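Slow cooker lid shattered, who do I claim against?

drork_end
My Flindo slow cooker was on low when the glass lid went. I had my arm over it and needed stitches. The shop says talk to the maker, and the maker says I must have knocked it. I hadn't. Bought in December, 115 pounds, receipt kept. Anyone been through this?

tallboy12
Don't send the pieces back. Bag them, label them and get your own photos of everything, including the arm. Once the maker has the lid you have nothing to show.

drork_end
Too late for some of it, I binned the small bits. I still have the knob and the rim. 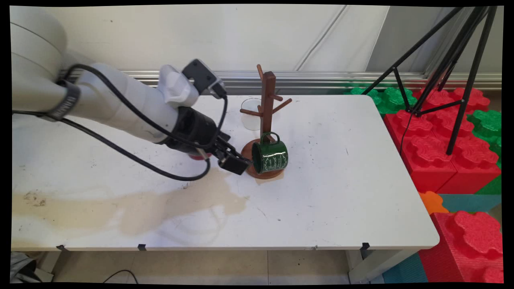
Marrowfat reckons the shop is the one to chase for the price of the cooker, as your contract is with them. The injury is a separate matter and goes to the maker. I had a Dristitex kettle fail and got my money back from the shop in 30 days, but I never claimed for the scald.

tallboy12
Disagree about splitting it. Put both in one letter to both of them and let them argue.

Marrowfat
That's how mine dragged on for over 3 months. Two letters.

drork_end
Two letters then. Do I need a solicitor for the arm?

tallboy12
Ask for a free first call, and get your hospital notes before you ring.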